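Cirnari Reuse Workshop – minutes, bench group meeting

Date: 2025-04-27
Present: Valdir Assunção (chair), Nandi Fourie, Rezaul Pathirana, Maxence Courtois
Apologies: Vusumuzi Venter
Notes: Nandi

Started late, door code again. Valdir to get the new code sent round to everybody.

1. Last minutes
Agreed. One fix – Maxence was down for the label printer, should of been Rezaul. Label printer still not done.

2. Kekana batch
30 desktops came in from the Kekana offices, all on the shelving by the back door. 18 opened so far, rest still taped up. Kekana want a list of what gets reused and what goes to scrap. Format not agreed. Rezaul says a spreadsheet is fine, Valdir wants the paper sheets kept too. Left it at both for this batch, look again when it's finished.

Drives: pulled before anything else, no exceptions, tagged with the case number. Two were found loose in a drawer last week. Not good. Maxence to put a lockable box on the end of the bench.

3. Strip-down order
Long talk about this one. Rezaul wants drives, cards, memory, then processor, board last. Nandi would take the power supply out early to free up the cables. Maxence pointed out that on the older cases you can't get at the supply screws with the tower lying flat anyway. Agreed: Rezaul's order, power supply whenever it suits whoever is on the bench.

Tower on its side, panel off, inside facing up. Processor out means lever up on the socket and left up, so the next person knows it's been looked at. 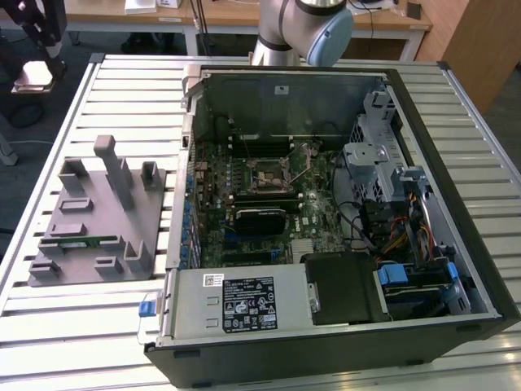 Item 3 – tower on the slotted table, side panel off, CPU socket empty.

Processors into the foam trays, not the parts tub. Valdir repeated this twice. Bent pins on a few from the tub, can't be sold on.

Cables: tie them back to the case wall before lifting a board. Rezaul has caught a connector more than once. Ties are in the drawer under the window, a bag of 500, so no excuse.

4. Bench and table
Screws keep dropping into the gaps in the slotted table. Nandi asked for a mat. Maxence not keen, says cases slide on it. Try one on half the table for the rest of April and see. Magnetic dish to be bought either way.

Glare off the table surface came up too. Valdir will try turning the lamp, no money for a new one.

5. Money
88 dollars left in the small tools budget. Approved: magnetic dish, screwdriver bits, foam trays. Not approved: second label printer (see item 1, first one isn't even set up).

6. Cerno
Cerno asked if we would take their monitors. No room. Nandi to reply and say ask again once the Kekana lot has gone.

7. AOB
Vusumuzi sent a note – he can do the scrap run but needs someone to help load. Maxence will. Boards and metal in seperate crates please, last time they were mixed and it all had to be sorted in the yard.
Coffee things to be washed up by the people who use them.

Actions
Valdir – door code, lamp
Rezaul – label printer, spreadsheet for Kekana
Maxence – lockable box, loading with Vusumuzi
Nandi – mat, dish, bits and trays order, reply to Cerno

Next meeting: same place, Valdir to email the date.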